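Desporto > Entrevistas > Futebol regional

Kourosh Mousavi e o mapa dos adeptos que viajam

Kourosh Mousavi chega ao café com uma pasta de elásticos debaixo do braço e começa a falar antes de pedir seja o que for. Lá dentro estão os bilhetes de todos os jogos fora do Geltmont a que assistiu: 68, guardados por época, alguns já tão gastos que só ele consegue dizer o resultado. «Este foi em Dunstan, perdemos 2-0 e foi uma das melhores tardes da minha vida», conta, e ri-se com vontade.

O motivo da conversa é a camioneta de quinta-feira. O clube joga a meio da semana, longe, e mesmo assim os lugares esgotaram. Kourosh trata das inscrições desde maio e ainda lhe custa acreditar. «Quando comecei éramos dois carros, e um deles nem sempre pegava. Agora tenho 33 pessoas inscritas e gente a telefonar-me à hora do jantar a perguntar se alguém desistiu!»

Pergunto-lhe o que mudou. Fala da equipa, claro, que voltou a atacar pelas alas, mas fala sobretudo de Albane Rolland, a treinadora, que depois de cada jogo fora vai à bancada cumprimentar quem fez a viagem. «Ela sabe de onde vimos e a que horas saímos. Em Dunstan perguntou a um miúdo se tinha aula no dia seguinte. Tinha, coitado.»
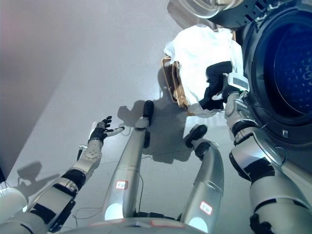

Albane, com quem falei mais tarde ao telefone, devolve o elogio. «Ouvimo-los no aquecimento, sempre. Há campos em que fazem mais barulho do que os da casa – e as jogadoras comentam isso no balneário.» Lembra-se bem do golo ao minuto 91 contra o Skikik, marcado mesmo em frente ao setor visitante. «Foi um ressalto feio, um golo horrível. Adorei-o.»

Kourosh também adorou, embora não o tenha visto. Estava de costas, a tentar prender uma faixa à grade. «Senti toda a gente a cair-me em cima e percebi.»

Para a próxima época quer uma segunda camioneta e um cântico novo, que já anda a ensaiar. Cantou-me o refrão ali mesmo, à mesa, duas vezes, com a rima de Geltmont ainda por resolver. A partida de quinta é às 15h30, junto ao portão norte, e quem levar sandes a mais será bem recebido.

Etiquetas: adeptos, Geltmont, jogos fora

Este site utiliza cookies para melhorar a sua experiência. Aceitar | Saber mais

© Nillunetti – Contactos – Voltar ao topo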